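Hanging things without screws
Speaker notes, Nestthorpe repair evening, talk 2 of 3

Start at 7, whoever is seated. 15 minutes of talk, then people try it on the sample boards.

Slide 1. Title only. Say hello, say where the restrooms are. Ask who rents. Ask who has lost paint to a sticky hook. Hands usually stay up.

Slide 2. What mounting tape is. Two layers of glue with something between them. Thin film in the middle for flat, smooth things. Foam in the middle for anything a little uneven - tile, textured paint, the back of a cheap mirror. Pass the offcuts around now so they come back before slide 5.

Slide 3. The wall. Wipe with rubbing alcohol, let it dry, don't touch it again. Fresh paint needs weeks, so tell them to wait. Wallpaper: don't. Brick: don't. Somebody will ask about brick anyway.

Slide 4. Weight. Read the number on the package and use half of it. Tell the Malinowski hallway story here, the coat rack and the umbrella stand. Keep it short. Last time it ran to four minutes and Bouchra had to wave at me.

Slide 5. Putting it up. Strips go vertical, near the top edge. Press for a full 30 seconds per strip. Leave it overnight before hanging anything on it. Show the pressing on the board, don't just talk about it.

Slide 6. Keeping the roll. Stand it on its end or put it in a bag, away from dust. Leave the liner on until the strip is cut and in place. Fold the corner of the liner back before you stick the first side down, or you will be picking at it with a fingernail.

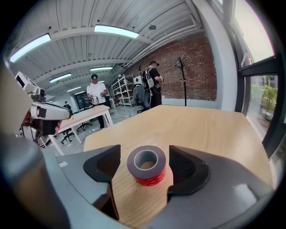 Hélder Carrilho
Workshop lead, Nestthorpe

Leave slide 6 up during the first questions. The roll with the red liner is double-sided mounting tape, the kind the sample boards are set up for.

Slide 7. Taking it off. Warm it with a hair dryer, then saw behind it with dental floss. Go slowly - pulling straight out is what takes the paint. Rub off what is left with a thumb.

If there is time: outdoor use, car trim, the bathroom question. If not, send them to Ainhoa at the boards.

Scissors back in the box by 8.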